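Search this site
Enter keywords
Go

3. Data Collection

The learning system in the Cirkus project takes a wrist-camera image and outputs a short sequence of gripper motions. It needs examples of a person doing the same job with the same gripper shape. We used the hand-held tool built to the Platitz drawings, which lets one person record in an ordinary home without a robot present.

Each example is one pick and one place. The operator starts recording, moves to the object, closes the fingers, carries the object to the target spot, opens the fingers, and stops. Object choice was left to the operator within a size limit set by the finger opening. Soft packages were included on purpose, as the earlier Prukness set held only rigid boxes and cans.

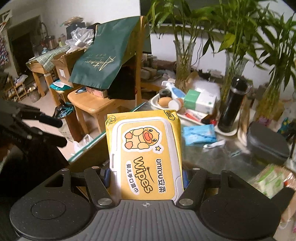
Does the operator need to clear the table before recording?

Household items stay where they are, and the operator only checks that there is a free path to the object and a free place to set it down.

Wipes packages are held upright, with one finger on each side. Glass-topped tables were allowed, but reflections made camera tracking less stable, and these recordings were checked by hand.

3.1 Filtering

We recorded 476 examples with 2 operators. After filtering, 408 remained. An example was removed if tracking was lost, if the object left the fingers before the target spot, or if the finger width signal had gaps. Kelly Tavares wrote the filter script and reviewed the rejected files. The Ní Chonaill format was used for storage, with images and finger width saved on one clock.

3.2 Known problems

Finger width alone does not tell the system how hard a soft package is being squeezed. Operators also differed in approach speed. We did not correct for this, and training used the raw timing. Both points are taken up again in Section 5.

Contact: Cirkus student project group | Copyright Cirkus project | Back to top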